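The Greengrocer's Corner: a gallery
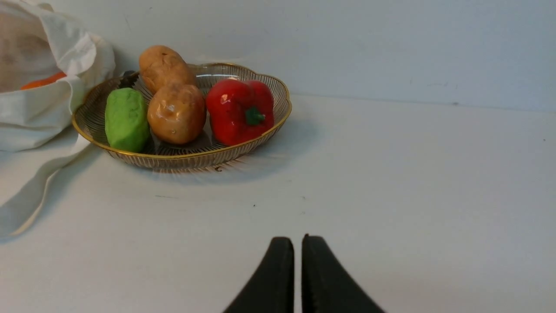 Play food has a way of spreading. Ours began as a modest bag of vegetables for the toddler room at Krasniqi Street and now runs to 162 pieces, a third of them under the radiators. Wulan Ngui, who has charge of the shop corner this term, wants everything to go home in a canvas bag and come out again into something nice to look at, hence the wire basket with the gold rim. It makes a red pepper and a couple of potatoes look like a still life with ambitions. One of the potatoes is considerably shinier than any potato I have peeled. The green thing on the left has been entered in the stock book as "lime, or other".

Prices. Potatoes are 3 buttons each. Peppers are 20, which the children consider outrageous and pay anyway.

Stock. Most of it is the old Clivari set, topped up from jumble sales. Scale and colour vary, so a strawberry can outweigh a loaf.

Bags. Canvas only. The paper ones lasted until snack time.

Opening hours. From after register until somebody cries. Kayode Haruna once kept the shop going right through to lunch, a record that still stands.

Wanted. Carrots, a till drawer that shuts, and any onions you can spare. We had two in November and would like them back. Please leave donations in the blue crate by the coat pegs.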